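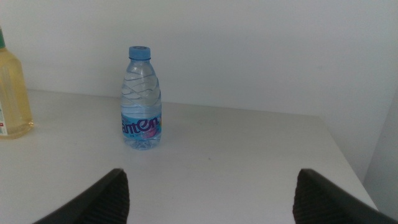
Botella pequeña de agua, tapón de rosca azul claro y etiqueta del mismo tono.

Envases de bebida, mesa blanca

Galería del inventario de envases de Mesau, sección de consumo individual. Registro de junio, a cargo de Leonora Cabrera. El fondo de la sección ronda las 2,000 piezas. Se anotan cierre, cuerpo y etiqueta. La capacidad consta en ficha aparte.

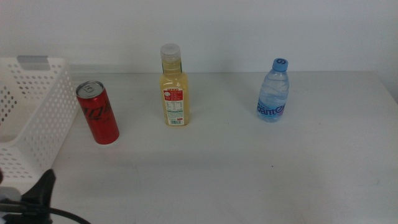 Lata roja alta, botella de líquido amarillo pálido y botella de agua, con la cesta blanca perforada a la izquierda.

Signatura: Mesau 502, hojas 1 y 2. Consulta en sala previa solicitud, hasta 20 fichas por sesión.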